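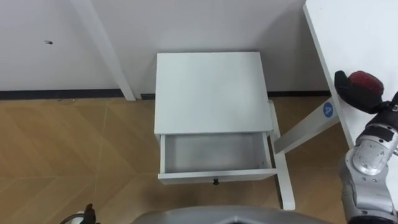

Reviewed by Nisha Bajpai, Equipment Reviews

Grumari Portable Volleyball Net System: Review

The Grumari is a freestanding net system intended for schools and clubs that do not have floor sockets in their halls. It was assessed over one spring term, beginning in March, on an indoor court and on a grass field. The system was used for regular training, two age-group festivals and one inter-school tournament.

The set consists of two telescoping posts, a regulation-width net, two weighted bases and a carrying bag. It is sold at $1,849. Antennas and post padding are ordered separately, and any school planning to host official matches should include them in its budget.

Assembly was completed by two adults in 20 minutes on the first attempt. The printed instructions are clear, although the diagram of the tension strap shows the buckle reversed. Net height is set by a pin and collar, with marked positions for youth, women's and men's play. The markings agreed with our measuring stick at every position. 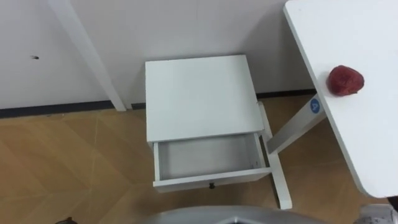

Performance in play

Net tension was satisfactory at the start of each session. After 90 minutes of hitting drills, the top cable had dropped slightly at the center and required one turn of the ratchet. The Dernau system, reviewed last season, held its tension longer but is considerably heavier to move. The bases did not shift on the indoor floor. On grass, the supplied stakes were adequate in firm ground and less so after rain.

The net has a soft, even mesh, and balls driven into it rebounded predictably. Setters in the older group commented favorably on this point. The lower cord is thin and tangled twice during packing. 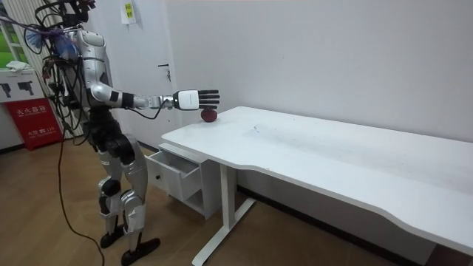
Coaches working with younger players will find the lowest setting suitable for introductory games, and the height can be changed between matches without removing the net from the posts. The collar on one post became stiff toward the end of the term. Grumari supplied a replacement part at no charge.

The system is recommended for schools and for clubs that share a hall with other sports. Clubs with permanent sockets would be better served by a fixed installation.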